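November 4, 2021

Up before six. Rain, then no rain. I had the kitchen to myself and worked on the long poem at the table with the overhead light off, which I do when I want to read it slowly. It stands at 220 lines this morning. On Monday it stood at more than that. I have been taking out anything that only rhymes.

The trouble is the middle part, where the ferryman speaks. He has been speaking for 24 lines and I still don't know what he wants. In the first draft he was a prophet and he cursed the river town and everybody in it. I liked the curses when I wrote them. Read aloud they sound like a man who has lost his parking ticket. I cut the curses down to one and gave him a question in their place:

Who salted the road to the water?
Who sold my bell for a coat?
I carried the king and his daughter
and neither one looked at the boat.

That is closer. "Salted the road" might be wrong for a place with no winter in it, but I have never said the place has no winter. Leave it for now.

At nine I walked up to Karmont to mail the packet to Nechyporuk. They take verse twice a year and want it on paper, one poem to a sheet, name on the back only. I sent nine short ones and kept the tenth, the one with the moth, as the last stanza still ends on the word "eternal" and I can't get it off there. The line at the counter was long. I wrote "internal, infernal, journal" on the back of the receipt and none of them are any use.

Bought bread, stamps and a gray pencil.

Michalis Karagiannis called around noon. He had read the draft I gave him on Sunday and had it in front of him with notes. His main point was that I use "lo" and "behold" as if they were commas. He had gone through and circled them and he read me the page numbers. I said the old poems do it. He said the old poems were sung in a hall with dogs in it and people needed to be told when to look up. I think he is right about the first two sections and wrong about the last. In the last one the queen comes back from under the hill and somebody has to say something.

He also asked what Hondilero means. It is the name of the city in the poem. It doesn't mean anything. I wanted four beats with the weight near the end, and I had tried a lot of others before it. He thought it was a cheese. I'm keeping it.

We talked for most of an hour. He is going to try reading the ferryman part out loud himself and tell me where he runs out of breath.
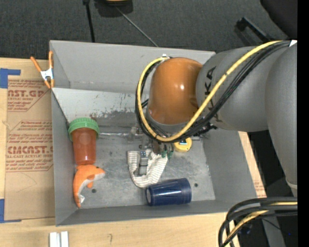
Gray bin with the blue cup and the plush toy in it.

Afternoon was poor. I sat down at two meaning to fix the moth and typed out the whole of section three again, hoping the change of hand would shake something loose. It comes to 2,488 words with the songs included, and I found one good thing in it, a half line I had crossed out in the summer: "and the geese went over like keys." I don't know why I crossed it out. There was a note next to it that just said "no." I have put it back, in the part where the soldiers are asleep.

Then I lost an hour on whether the soldiers should be asleep.

If they are awake they see the queen come up, and then she isn't a secret and the whole of section four has to change. If they are asleep, somebody else has to see her, and the only other person up at that hour is the ferryman. So maybe that is what he wants. He wants to be believed. He sees her and he tells them and they laugh at him, and that is why he asks about the bell and the coat and so on. I wrote that down fast and then made soup.

It would mean moving his speech to after the hill. It would also mean he can keep one "behold," and I will tell Michalis so.

The open reading at Comdale is next week and I have put my name down for the short slot. I had planned to do the moth. I might do the ferryman if he is in shape by then, though people there like things that rhyme and are over quickly, and last time a man in the second row ate an apple through the whole of my drowned bells poem. It was a loud apple. I read faster and faster to get away from it.

Evening: read some old riddles in bed, the kind where the thing describes itself and you have to name it. Tried one of my own.

I have a mouth and never eat,
a bed, and never lie in it,
I run all night on no feet.

Everybody knows that one already. It's a river. But the ferryman could say it to the soldiers when they laugh, and they could get it wrong. Wrote "they say: a dog" in the margin and turned out the light – then turned it on again to write "they say: your wife."

Tomorrow: move the speech. Look at the moth. Call about the heating.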